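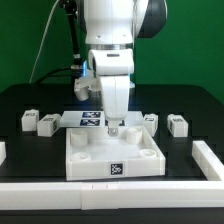 Ticket 117: Arm stops short of tray
Opened by: Fotini Liapis, Brekoler Robotics Club
Priority: High (changed from "EMERGENCY!!!" by Vinh)
Status: Open

Fotini: Arm goes to the tray, hovers over the back edge, thinks about its life, then faults. Error 12 every time. Worked before lunch.

Vinh Đoàn: What changed at lunch?

Fotini: Nothing.

Vinh: Who was in the room with nothing?

Jarrah Gilchrist: I may have reprinted the tray marker. The old one had salsa on it.

Vinh: At what scale?

Jarrah: Fit to page.

Vinh: Reprint at 100 percent, tape it to the front wall of the tray, same way up as before. Then rerun calibration. The blocks can stay where they are, they have their own markers and did nothing wrong.

Fotini: Done. Calibration passes. It gets to the back-left post now and faults with error 2, which the manual lists as "other."

Itziar Sotomayor: Error 2 is the joint speed limit. Somebody set it to 374 in the config. Please put it back to the default and sign your name next to it.

Jarrah: I would like to speak to a lawyer.

Vinh: Leaving this open until it does five clean runs in a row. The Tritport qualifier is in February, and they don't give points for hovering.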